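Suvora Workshop Still Has a Very Shiny Thing, Would Like to Know Whose

Jun 12, 2020

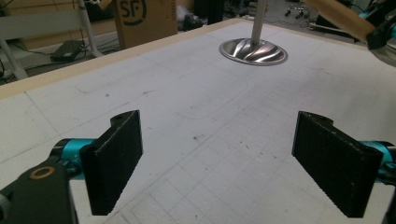

The unclaimed steel stand on the gridded worktable at the Suvora workshop in Anberg.

ANBERG – The Suvora workshop has a stainless-steel object it did not ask for, and after seven months of waiting politely it is ready to let go.

The item has an oval base, polished and fluted in a spiral, with a slender rod standing straight up out of it. It was found in November at the end of a public repair evening, by itself, between a toaster with a ticket and a lamp with a ticket. It had no ticket.

"Everything else that night went home with somebody," said Seo-ah Ham, who runs the repair evenings. "I assumed the owner would call in the morning. I was still assuming that in the spring."

The workshop put up a notice by the door asking the owner to come forward and, failing that, asking anyone passing by to say what the stand is for. The second half of the notice was a mistake, Ham said. By the end of May the box under it held 186 slips of paper.

More than 30 of them say paper towels. The rest include a banana hanger, the bottom half of a cake stand, a place to keep bracelets, a trophy with the trophy missing, and a lamp "for people who like it dark." One slip simply says "No."

Yakubu Akande, a retired kitchenware salesman who now fixes clocks at Suvora, was asked for an expert opinion and gave two. He first identified the piece as part of the Prultine line, which he sold for years out of a store on Akinola Street. A week later he withdrew the statement on the grounds that Prultine bases were round.

"I stand by the steel," he said. "It's good steel. Somebody polished that on purpose."

In the meantime the stand has been living on the big white worktable, where it gets more attention than it would in a drawer. The table is ruled with faint gray squares and carries a fair number of specks and smudges, along with the faint outline of a rounded rectangle that is also unclaimed. Ham said she has no idea who drew it and is not putting up a notice.

The stand has been moved for soldering, moved for gluing and moved for a disagreement over a sewing machine. It was briefly used to hold masking tape, a job it did well, and one faction at the workshop would like to see it return to the role permanently. Akande is against this. He says tape scratches.

There have been two claims. The first came from a man who described a brass candlestick in some detail and was sorry to hear about the steel. The second was from a woman who recognized the base at once, then remembered that hers was at home, called home, and was told that it was.

Under the house rules, which were written with umbrellas in mind, anything left behind may be sold after six months. Ham has already let that deadline slide by a month. The stand now goes on the spring sale shelf at $50, a price set by Akande and described by Ham as "a feeling he had."

The owner can still have it for free until it sells. Proof of ownership will be taken loosely, Ham said, but the claimant will be asked one question before leaving with it, and both she and Akande plan to be in the room for the answer.

Claims can be made at the front desk during repair hours. The box for guesses has been closed, although slips continue to arrive under the door.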